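What the Label Leaves Out: Shrinkage, Sizing and the Domestic Textile

Household linens are sold by dimension, but the dimension printed on the packet describes the article before its first wash. A cotton sheet or pillowcase will usually come out of the machine smaller than it went in, and the loss is seldom equal in both directions. The warp, which runs the length of the cloth, is held under tension on the loom and through most of the finishing. Water releases that tension.

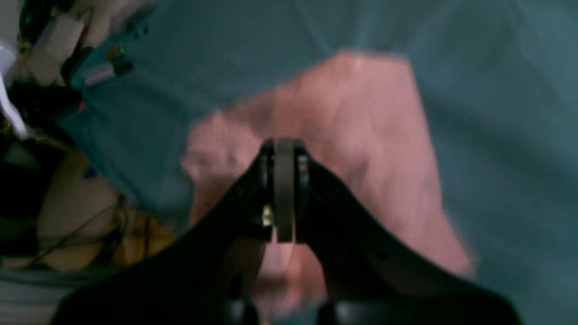
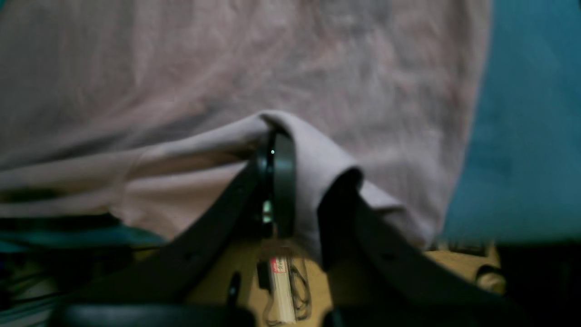

Two separate effects are involved. The first is relaxation shrinkage, in which stretched yarns return towards their natural length once the fibres swell and can move past one another. Most of it takes place in the first wash, and nearly all of it by the third. The second is progressive shrinkage, a slower change found mainly in wool, where the scales on the fibre lock together under heat and agitation. Cotton is affected chiefly by the first.

Mills can deal with relaxation in advance. In compressive finishing, damp cloth is passed against a thick rubber or felt blanket that contracts as it leaves a curve, pushing the yarns closer together along the length. The process costs money twice, once in machine time and again in yardage, as the mill ends up with fewer metres to sell from the same weight of yarn.

The finishing works at Stullow runs such a line for plain-weave sheeting. A typical batch is 4000 metres. Samples are cut from the start and end of each batch, marked with a square in indelible ink, washed, dried flat and measured again. Cloth that falls outside the limit goes back through the compressor at a slower speed.

Prokham, which makes fitted sheets, takes the other route. It buys untreated cloth and cuts oversize. A sheet intended for a mattress 203 cm long is given an extra allowance in the length and a smaller one in the width. The approach is cheaper, but the sheet is slack when new, and the maker must know which way the warp runs in every panel. Where panels are turned to save cloth, the allowance is applied to the wrong side and the corners pull off the mattress within a few washes.

Temperature matters less than is commonly supposed. Cotton washed at 95 degrees does shrink more than cotton washed cool, but the tumble dryer is the greater cause. Cloth that is turned over repeatedly while losing water settles into its shortest form. The same cloth, pulled square by hand and dried on a line, keeps more of its length.

Saraç, a weaver of towels and light blankets, now gives two sets of dimensions on its packets, one as sold and one after five washes. Tumine has adopted the same practice for its bed linen, with the washed figure printed first. Its range runs to 31 articles, and the difference between the two figures is widest in the loosely woven ones, where the yarns have the most room to move.

Buyers without such a label can make a fair test at home. Measure the article along both edges before use, wash and dry it in the usual way, and measure again after the third wash. Any ironing should be done before measuring, with the cloth slightly damp and without dragging the iron along the length.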